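Offre d'emploi — Chargé(e) d'achats et de planification d'équipements robotiques (H/F)

Entreprise : Mayrhofer, bureau de Rikville
Contrat : CDI, temps plein, 2 jours de télétravail par semaine après la période d'essai
Date limite de candidature : 1 juin 2023

Qui sommes-nous

Mayrhofer développe des logiciels de commande pour des bras robotiques qui travaillent dans la cuisine domestique. Notre équipe de Rikville prépare les essais, d'abord en simulation, ensuite sur des postes réels. Nous sommes 21 personnes, pour la plupart des ingénieurs, et jusqu'à présent les achats étaient faits par ceux qui avaient un peu de temps libre. Cette méthode a bien fonctionné au début, mais elle ne convient plus à la taille de nos projets.

Le projet Kakow, lancé au mois de février, prévoit l'installation de deux cuisines d'essai complètes dans notre local de Brarnwood. Il faut acheter les bras, les préhenseurs, les meubles, les appareils électroménagers et tous les petits objets que le robot doit manipuler. Nous cherchons donc une personne qui prend en charge ce travail du premier devis jusqu'à la dernière facture.

Vos missions

Vous établissez le budget d'équipement du projet Kakow et vous le mettez à jour chaque mois avec le responsable technique.
Vous demandez et comparez les devis des fournisseurs : bras, préhenseurs, capteurs, câblage, pièces d'usure.
Vous étudiez les différentes formes d'acquisition (achat, location, crédit-bail) et vous présentez un avis écrit pour chaque commande supérieure à 3 000 euros.
Vous planifiez les livraisons en accord avec les travaux d'électricité et de menuiserie à Brarnwood.
Vous tenez l'inventaire, qui compte aujourd'hui 200 références, et vous prévoyez les remplacements.
Vous suivez les contrats de maintenance et les garanties.

Une partie de la planification se fait à partir de nos scènes simulées. Avant de commander un meuble ou une plaque de cuisson, nous vérifions dans la simulation la portée du bras, le dégagement sous les éléments hauts et la place qui reste sur le plan de travail. Vous n'avez pas besoin de programmer ces scènes, mais vous devez savoir les lire et poser les bonnes questions aux ingénieurs.

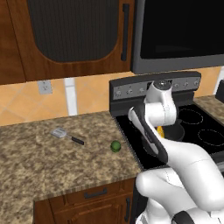 De ce travail sortent les cotes et les listes de matériel que vous transmettez aux fournisseurs. Les erreurs de cote coûtent cher — un préhenseur trop long de quelques centimètres peut obliger à revoir toute une commande — et nous attachons donc beaucoup d'importance à la précision des documents.

Votre profil

Vous avez une formation en achats, en gestion ou en génie industriel, et au minimum 2 ans d'expérience dans l'achat de matériel technique. La connaissance de la robotique est un avantage, elle n'est pas exigée. Vous êtes à l'aise avec un tableur et avec la lecture d'un plan coté. Vous parlez français et vous pouvez mener une négociation simple en anglais. L'allemand est utile pour les échanges avec certains fournisseurs.

Nous souhaitons une personne qui écrit clairement et qui ose dire qu'un achat doit attendre. Le permis de conduire est nécessaire, car le local de Brarnwood n'est pas desservi par les transports publics.

Nous offrons

Un salaire fixé selon l'expérience, dont nous parlons dès le premier entretien.
La prise en charge des déplacements entre Rikville et Brarnwood.
Une formation interne à la sécurité des postes robotisés pendant les premières semaines.
Un budget annuel de formation externe, au choix de la personne et en accord avec son responsable.

Comment postuler

Merci d'envoyer votre CV et une lettre d'une page au maximum par le formulaire de notre site, sous la référence « Achats Kakow ». Dans la lettre, décrivez s'il vous plaît un achat d'équipement que vous avez suivi du début à la fin, avec les difficultés rencontrées. Les candidats retenus sont invités à un entretien à Rikville, puis à une visite du local de Brarnwood avec l'équipe technique.

Le poste est ouvert aux personnes en situation de handicap. Si vous avez besoin d'un aménagement pour l'entretien, vous pouvez l'indiquer dans le formulaire. Toutes les candidatures reçoivent une réponse par écrit.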